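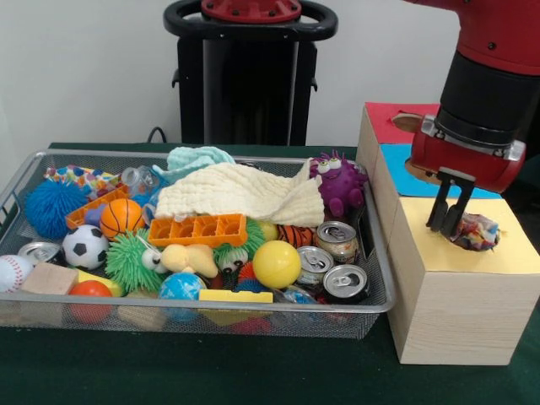
On the list at 9:40 in the evening, the Harms branch wrote:
> We give each kind of toy its own bin with a lid and a label. Balls in one,
> cloths in another, anything rubber in a third. The kids never put
> anything back where it goes and we spend 20 minutes after every
> session sorting. Is anyone doing it with one big tray? Doesn't
> everything just sink to the bottom?

Hi all,

One big tray here at Kirncombe, and I'm never going back! We had the labeled bins for two years (the stacking ones from Bilen, which are fine bins, no complaints) and I sorted the same koosh ball out of the same wrong box more times than I care to remember.

Wire mesh is what I'd go for, with a rolled rim so there's nothing sharp to catch little fingers. You can see in from the side, crumbs fall through, and the whole thing can be hosed off out back. Ours gets everything — soccer ball, baseball, the little basketball, those orange plastic grid pieces, the purple rubber monster with the bulging eyes, washcloths, even cans and a plastic bottle.

On the sinking question: yes, small stuff goes down. What helps is putting the cloths in last. Drape a washcloth or a towel over the toys at the back and the kids have to lift it to see what's under there, and then half of them start digging all by themselves. The small printed scraps I ball up and keep out on the wooden block with the colored paper on it, otherwise they're gone until spring.

Two things I'd do differently. I'd get a shallower tray, and I'd keep the baseball out of it with the toddler group (it's a real one, red stitching and all, and it hurts on a toe).

Price, before somebody asks: the big tray in the Kisik catalog is item 880, and there's a smaller one, item 111, that would do for a home group. I don't have this year's list so please check before you order.

Harms, if you still want to sell off those lidded bins, write me off list. I could use a couple for paint.

Cheers from Kirncombe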